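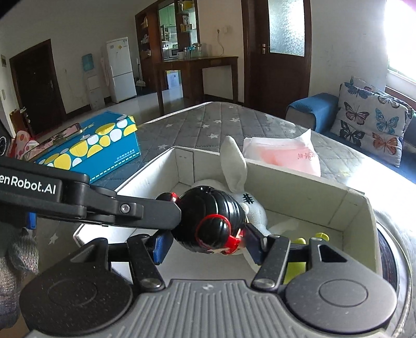
Two toy figures in an open white carton, on a quilted cloth.

How to Pack Small Toy Figures in a Cardboard Box

Vinyl and hard plastic figures hold up well in storage if they don't rub against each other. Most of the damage I see is paint transfer, bent ears and scuffed hair. This is the method I use for a mixed group of small figures going into one carton. It takes less than an hour for a full shelf.

What you need

A plain cardboard carton with tall walls
A quilted cloth or folded blanket to work on
White tissue paper, not printed
A soft dry brush
A pencil and a few labels

Step 1. Set up the surface

Lay the cloth flat and put the box in the middle of it. Padding matters here because figures get dropped while they are being sorted, and a round head rolls. Open all the flaps and fold them back so they don't spring in on your hands.

Step 2. Dust everything

Go over each figure with the dry brush. Molded hair needs the most time, as dust sits in the grooves and shows up on glossy black. Brush along the curve of the groove. Skip water and sprays at this stage. If a figure does get damp, leave it out overnight before you pack it.

Step 3. Try the layout first

Place the figures in the box without paper to see how they fit. Anything with a tall part, such as a rabbit with upright ears, has to be checked against the height of the walls. In my box one white ear stands above the rim, so that rabbit can't stay upright with the lid closed. Lay it on its back, or use a deeper carton. Don't press the ear down to make it fit.

Keep dark figures away from white ones. If they have to share a box, put at least two sheets of tissue between them. Red parts are the worst for staining -- bows, ribbons and hair bands should never touch a pale face.

Step 4. Wrap and load

Take the figures out again and wrap them one at a time. Hold each by the head or body, never by a bun, bow or ear. Wrap projecting parts separately with a twist of tissue, then roll the whole figure in two or three sheets. Heaviest ones go in first.

Fill the gaps with crumpled tissue until nothing shifts when you tilt the box.

Step 5. Close and label

Fold the flaps in and write the contents on one long side, where you can read it on a shelf. I add the month too. My last batch says "December, rabbit and doll figures."

Store the box off the floor, away from heaters and windows. Check it once a year and replace any tissue that has yellowed.

Updated 09/05/2022 by Itziar Segura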